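Naming rules for sim scenes, am I being too strict?

tablemoss
Posted Wednesday, 9:14 am

Looking for opinions before I send a rules doc to my whole group and make enemies. We run manipulation tasks in simulation, tabletop pick and place mostly, and we write the task instructions by hand. Stuff like "put the banana in the yellow bowl." The project is called Dagdag and we're up to 2,234 written instructions, which were done by whoever had a free afternoon.

I went through a batch last week and it's a mess. One person writes "basket," the next writes "bin," somebody else writes "crate," all for the same asset. One instruction just says "put it away." Put WHAT away? Where??

So I drafted some rules. The short version is that every object gets one approved name, every instruction has to point at exactly one object and one destination, and no left or right unless you say whose left. Take the scene I've been using to test the draft on people. It has a red plate and a black plate, a black mug and a yellow mug, a yellow basket and a black basket, a yellow bowl, a banana, a little dark gray cube and a white cabinet with drawers over on one side of the arm.

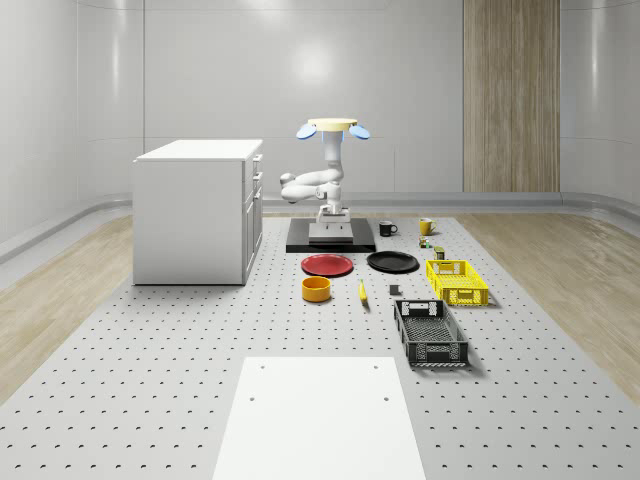
My rule says "pick up the mug" is an automatic reject there, and so is "put the cube on the plate." You need the color. I'd also reject "put the banana in the yellow container" because the bowl and the basket could both claim it. Two people on my team think I'm killing all the natural language in the set. Am I?

----

gantry_goose
Posted Wednesday, 9:40 am

You're right about the ambiguous ones and wrong about the approved names, in my opinion. People say bin. People say basket. If your policy falls over when a user says bin, you want to find that out in sim where it's cheap. I'd keep the synonyms and just record which asset was meant in a separate field.

----

tablemoss
Posted Wednesday, 9:52 am

But then how do I tell a synonym from a mistake? I've got one instruction that says "cup" and I have no idea if they meant a mug or the bowl. The person who wrote it doesn't remember either, I asked.

----

gantry_goose
Posted Wednesday, 9:58 am

That's what the field is for! Author picks the asset from a dropdown FIRST, then writes whatever they like. "Cup" with the black mug's ID attached is fine by me. "Cup" with nothing attached goes in the trash.

----

oldservo77
Posted Wednesday, 10:31 am

I've been on the receiving end of one of these rules docs and I'll tell you what went wrong with it. It was 5 pages of what to write and not one line about what counts as done. So we all wrote lovely clean instructions, and then the success checks were a free-for-all. "Put the banana on the red plate" passed for one person if the banana touched the plate at all, and for another it had to be fully inside the rim with the gripper open and clear. Same sentence, and the numbers weren't comparable between them.

Whatever you decide about mug vs cup, please write the success condition next to the instruction, in the same file, reviewed by the same person. I would trade every naming rule you've got for that one.

----

tablemoss
Posted Wednesday, 10:47 am

Ugh. OK. We do have success conditions but they live in a different repo and I'm fairly sure they've drifted. Adding it. Do you require release? Like does the gripper have to let go?

----

oldservo77
Posted Wednesday, 11:02 am

For any "put" or "place," yes. Gripper open, object at rest, and it has to stay that way for a short hold time that you pick once and never touch again. For "pick up" we used a minimum height above the table. Write the height down with units. I once lost most of a day to a number that was in centimeters when every other number in the file was in meters.

----

pelletfeed
Posted Wednesday, 11:20 am

Gonna disagree with everybody a little. I work on Custum (small thing, warehouse totes) and we went super strict early on, one name per object, fixed verbs, the works. Our sim scores looked great. Then we let actual floor staff type requests and the model was lost. They'd write half a sentence with a typo in it and the arm would just sit there. We ended up rewriting 946 instructions to loosen them up and I never want to do that again.

So I'd say strict for your eval set, loose for training. Two rulebooks. And keep some of the ambiguous ones on purpose, in their own folder, so you can see what the thing does with "pick up the mug" when there are two of them. Does it grab the nearest one? Does it freeze? I'd want to know.

----

gantry_goose
Posted Wednesday, 11:26 am

Two rulebooks means people will follow neither one. We tried it on Skolby and within a month everybody was writing to whichever set of rules they'd read last.

----

pelletfeed
Posted Wednesday, 11:33 am

Worked OK for us? We had separate templates and you couldn't save an eval item with the asset field blank. I guess we leaned on the tooling more than the doc.

----

kittenheel_kinematics
Posted Wednesday, 12:15 pm

Can I plug left and right for a second, since everyone skipped it. Please keep that rule!! With the arm at the back of the table facing the viewer, half my writers used their own left and half used the robot's left, and both groups were totally sure they were doing it the normal way. We settled on the viewer's side for everything and put it at the top of the template in capital letters. Still get one wrong now and then, but it's way down.

Also "next to" and "near" are evil. If it matters, give a distance in the success condition. If it doesn't matter, pick a different task.

And one more, version your scenes. If somebody nudges a basket to make a task easier, that's a new scene with a new number. We had people quietly "fixing" layouts and then comparing to old results.

----

tablemoss
Posted Wednesday, 12:38 pm

The nudging thing, oh no. I have done that. Me personally. In March.

----

kittenheel_kinematics
Posted Wednesday, 12:41 pm

lol we all have

----

oldservo77
Posted Wednesday, 1:05 pm

Agree on versioning. Freeze the assets as well as the layout, and put the hash in the results file. And store the random seed, people forget the seed.

----

tablemoss
Posted Wednesday, 2:20 pm

OK here's where I've landed, yell at me if it's dumb. Asset ID required on everything, free wording after that (goose wins). Success condition in the same file, with units, release required for put and place. Viewer's left and right. Scene version number goes up for any change at all, even a tiny one. Ambiguous instructions get moved to their own folder and never count toward the main score.

I'm not doing two rulebooks yet. I'll try one template with a checkbox for eval and see how people take it. I ran the new rules over the batch this morning and 1,226 instructions pass as they are, so that's a lot less rewriting than I was scared of.

----

pelletfeed
Posted Wednesday, 2:34 pm

Checkbox is fine, just make it default to off. Otherwise everything ends up in eval.

----

gantry_goose
Posted Wednesday, 2:36 pm

"goose wins" going in my signature. Post the template when it's done? I'd like to steal it for Skolby.

----

tablemoss
Posted Wednesday, 2:51 pm

Will do, I need to strip our internal paths out of it first. Still arguing with a coworker over whether "on" a basket is ever allowed, so give me a couple days.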